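Saturday, May
Bench notes, Flastgate room

Moved the white table to the window side before lunch. It rocked on the first try, so the back leg has a folded card under it until the Skenden feet arrive (order 2814). Level is good now lengthwise, still a hair low at the right end.

Wiped the top with the Cindley cleaner, 20 ml in 300 ml of water, soft cloth, two passes. No haze once dry. The old mix left streaks — please pour out what's left in the spray bottle and don't top it up.

The small white vase stays on the table, at the far side. It was in the way in the middle. Narrow neck, so rinse it with the bottle brush and leave it upside down overnight.
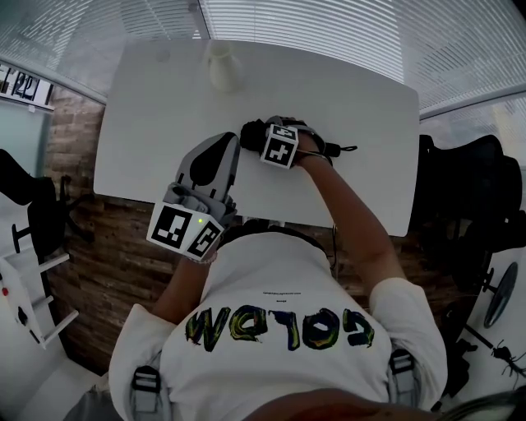
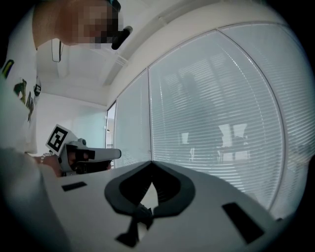 First one: tabletop with the vase at the far edge, faint round mark to the left of it.

I can't tell yet if the mark is a small dent or what's left of a sticker. Will try a fingernail and warm water first, then the plastic scraper. No solvent until we have tested a patch on the underside.

Glare in the afternoon is worse on this side of the room. The Oddsson blind would fix it but the bracket is missing 2 screws. Looked in the drawer under the sink, wrong thread.

To do: screws, feet, relabel the spray bottle.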